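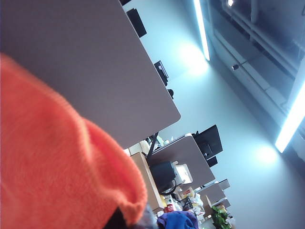 Wagner Araújo

Plerkstead hat set, README

Hi, and thanks for downloading this! I put the set together to help with a question I get asked at pretty much every family dinner: can a machine do the laundry yet? My short answer is "some of it, slowly, if you're nice to it." The longer answer is in these files, and I'll try to explain what you've got before you start training anything on it.

What's in the set

There are 600 short clips, all recorded from the wrist camera, all involving soft knitted things. Hats mostly, plus a few scarves and the odd sweater sleeve. The jobs are the boring ones you do at home without thinking: pick the thing up, turn it right side out, fold the brim, lay it down somewhere sensible. I picked knits because everybody seems to start with towels, and a towel is flat and has corners. A hat has no corners. It has an opening, and the opening likes to close up on you (I lost a whole afternoon to that opening).

The orange knit up top gives you a fair idea of what the wrist view is like when you're working close. The fabric is big and blurry and the office behind it is tilted over, with ceiling lights running through the other side. If your model needs a sharp, level view of the whole table, this set is going to make you sad. If it can work from a fuzzy rolled edge and not much else, I'd love to hear from you!

How it's organized

Clips are sorted into 2 folders. "Nishad" has the slow takes, with the arm driven by hand the whole way. "Protton" has the takes where the policy was running by itself and a person only stepped in to stop it. Akash Lodhi named the folders and I have never gotten a straight answer about why, but the names are in all the scripts now so they're staying.

Each clip has a small text file next to it with the task, the garment type and a result. The result is one of "done", "sort of" or "no". I know "sort of" is annoying. It mostly means the hat ended up where it should be but looked like someone had slept on it, and I couldn't bring myself to call that a pass or a fail. Throw those clips out if you want clean labels.

So, can it do the chore?

Picking up, yes, most of the time. I'd trust it to clear hats off a desk while I was in the room. Folding a brim is a lot shakier - it goes fine if the edge is already rolled the right way, and falls apart if the knit is bunched. Turning things right side out is still a mess. Out of almost 200 tries in Protton, I marked only 2 as "done", and I was feeling generous with one of them.

Things to watch out for

Bright colors are easier, so don't get excited about your scores until you've tried the dark wool. The lighting is plain office lighting and I did nothing to even it out. Backgrounds are cluttered and I left them that way on purpose, because so is my house.

There's no force data. I wanted it, Kandberg's gripper mount didn't have room for the sensor, and I ran out of patience.

Changes

3/3/18 - fixed the garment types in Nishad, where a bunch of scarves were listed as sleeves. If you grabbed the set before that, please download the text files again. The clips themselves haven't changed.

Use it for whatever you like, just keep this file with it. Socks are planned for December, and if you have odd ones to spare, I'll take them.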